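The Year I Let Pink Into the House

What began with a bad motel and a hall closet ended with most of the downstairs

2 June 2023

I grew up in a beige house. My parents would have called it oatmeal, or sand, or (for one daring stretch in the den) mushroom, but it was beige, and when I moved out I took the beige with me the way other people take their mother's gravy recipe. Every apartment I rented was already that color, and when I finally bought a place in Clarkolton, 1322 square feet of it with a porch that leans, I painted the whole thing beige again without even looking at another card on the rack.

So I'm an unlikely person to be telling you about pink. I had no feelings about pink whatsoever until a February weekend when I got stuck in Lutstead because the bridge was closed for ice, and the only room left was at a motel on the main road called the Bustamante.

If you've never been to the Bustamante, picture a place that was last redecorated when people still smoked in elevators. Thin towels. A heater that knocked. The bathroom, though! Somebody, a long time ago, had done the entire bathroom in pink: pink tile, pink tub, pink sink, a little pink dish set into the wall for your soap. It was ten degrees outside and I'd been driving since lunch and I looked terrible in every other mirror that day, but in that bathroom I looked like I'd been on vacation. I ran a bath and lay there for an hour feeling better about my whole life.

I drove home thinking about tile, and then about closets, because a closet is where you try something when you're a coward. I did the inside of the hall closet first. It's where I keep the coats and the vacuum and the bag of other bags, and I figured if I hated it I could shut the door. For a week I kept opening that door for no reason, standing there with my coffee, looking at the coats. They'd never looked so good. 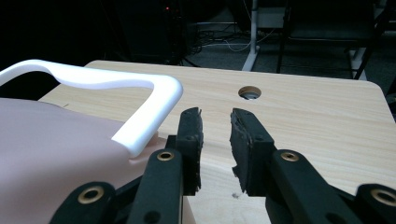 Pink changes depending on what you park it next to, and I wish I'd understood that before I started buying sample pots. Next to gray it goes chilly and a bit sad. Next to a strong yellow it's a birthday party. But set something pale pink with a glossy white handle on a light wooden table and it settles right down, the way cream does, and you stop noticing that you're looking at a color people argue about. I tried the same trick with my walls by dragging a board from the garage from room to room, and wherever the board went, the pink behind it got calmer and warmer. I looked ridiculous doing this and my neighbor across the street got to see most of it.

I bought four sample pots in the end. The shades all had names that told me nothing. The one I loved on the card looked like a bandage once it was on the wall. The one I bought out of pity, a dull brownish number called Lekevness, was gorgeous by suppertime and stayed gorgeous under the lamps, and that's the one that's in my front room now. I have no idea what a Lekevness is. I've looked. It sounds like a fishing town, and I've decided there's a harbor there with pinkish rocks and I'm leaving it at that.

If you're tempted, do your testing on big sheets of paper and tape them up. Put one by the window and one in the worst corner, the one where the floor lamp lives. Then leave them alone for several days, including one with rain. My front room faces north and the light in there is blue for most of the morning, and a pink that looked sweet in the store came out lavender on that wall, a flat, headachy lavender like a hospital gown. The browner pinks hold up better in that kind of light. In my kitchen, which gets hammered by sun all afternoon, it went the other way, and the brownish one turned to salmon, so I ended up with something paler and cleaner in there.

The ceiling is its own conversation. Everybody paints the ceiling white, and white against pink makes a very hard line, and suddenly the room looks like a cupcake box. I took a cup of the wall color and stirred it into the ceiling paint, just eyeballed it, and I can't say it looks pink up there at all, but the line's gone. Do mix more than you think you need. I ran short with a strip left over the window and the second batch doesn't match, and yes, I see it every single time I sit on the couch.

I should talk about money since every magazine piece about decorating acts like it's rude to. I spent $388 on the whole downstairs. That's paint, two good brushes, rollers, a drop cloth, tape, and a stepladder to replace the one I'd been lying to myself about for years. It doesn't count the lamp. We'll leave the lamp out of it.

The painting itself took me most of a spring, on and off. I'm slow and I stop for snacks. Two coats everywhere, and the closet got a third that it didn't need because I was enjoying myself. My shoulder hurt, my hair had flecks in it at a wedding, and there's a thumbprint by the light switch that I've grown fond of.

Now, people have opinions about this color. I've never had so many opinions walk through my front door. When the house was beige I don't believe a single guest ever mentioned the walls, and I had some of those guests for Thanksgiving. Since the pink went up, the man who reads the gas meter has weighed in. (He likes it. He thought the trim should be darker, and he was right, and I've since done the trim.) A friend's teenager told me it was "kind of a lot" and then asked if she could do her homework in there.

I mentioned all this in a short item earlier this year and got more mail than I've had for anything else I've written, much of it from people with strong memories of one particular pink thing.

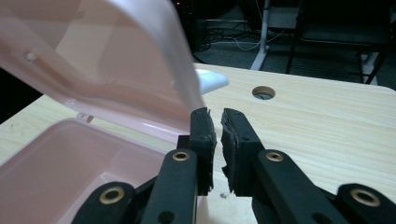 One reader wrote that I'd been far too easy on the color, that she'd had a pink bedroom until she left for college and had spent every night of it wishing for green, and that "a soft color can still be bossy if you never got to choose it." I read that over a couple of times. She added that her own house in Lutstead is green from the mailbox to the attic, and that she'd thank me not to send her any samples.

I think she's got a point, and I've been chewing on it. I got to come to pink late, with a paintbrush in my hand and a door I could close on it. Plenty of people had it handed to them, on bedspreads and bikes and lunch trays, before they'd had a chance to ask for anything. I'd probably feel the same about beige if I'd had the sense to notice it. And I do know grown women who won't have pink in the house in any form, and grown men who love it and would only admit that in the dark.

Another letter came from someone whose grandmother had painted a whole kitchen pink, cabinets and all, the week after she retired, and then refused to discuss it. I'd have liked to meet that grandmother. I bet she had the trim right the first time.

What I didn't expect was how it would get into the small stuff. Once the walls were done I started noticing pink at yard sales and in the dollar bins, on plastic especially. Plastic does pink very well, I've decided. Paint is flat and you get what you get, but a thin piece of plastic lets some light in, so one part can look nearly clear and another part, where it's thicker or has something behind it, looks properly rosy. I own a cheap pitcher like that. I paid next to nothing for it and I move it around the kitchen like it's a vase of peonies.

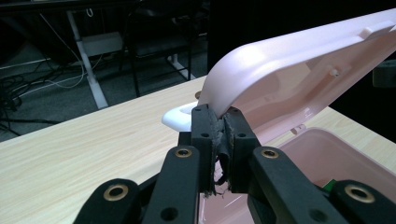
Pale pink plastic with matte black for company.

Black is the other thing I'd tell you to try, if your pink is feeling too sugary. I was scared of it. I thought it would look like a lipstick counter. But I swapped the curtain rod in the front room for a plain black one and it gave the whole wall a backbone, and after that I did the hooks in the hall, and then a picture frame, and then I had to make myself quit before the place started to look like a licorice mix. A little goes a long way, and dull black is kinder than shiny. My switch plates are still white and I go back and forth on them.

Wood does the most work, though, and the lighter the better, at least at my house. I've got one dark piece, a sideboard that came with the place because it wouldn't fit back out the door, and the pink around it looks older and heavier, a little like the inside of a steakhouse. I don't mind it in the evening. In the morning I sit on the other side of the room.

I went back to the Bustamante this spring. I didn't need to be in Lutstead, I'd just been telling so many people about that bathroom that I wanted to check I hadn't made it up. They gave me a different room, and the bathroom in that one was mint. I asked at the desk whether the pink ones were still there and was told there were a few, at the back, and that people ask for them by room number. I asked for the number. I've written it on the inside of the closet door, in pencil, low down next to the vacuum.

The upstairs is still beige, by the way. I've got a sheet of paper taped up on the landing with a color on it that I'd call apricot and my neighbor calls "Band-Aid," and it's supposed to rain Sunday, so I'll have a look at it then.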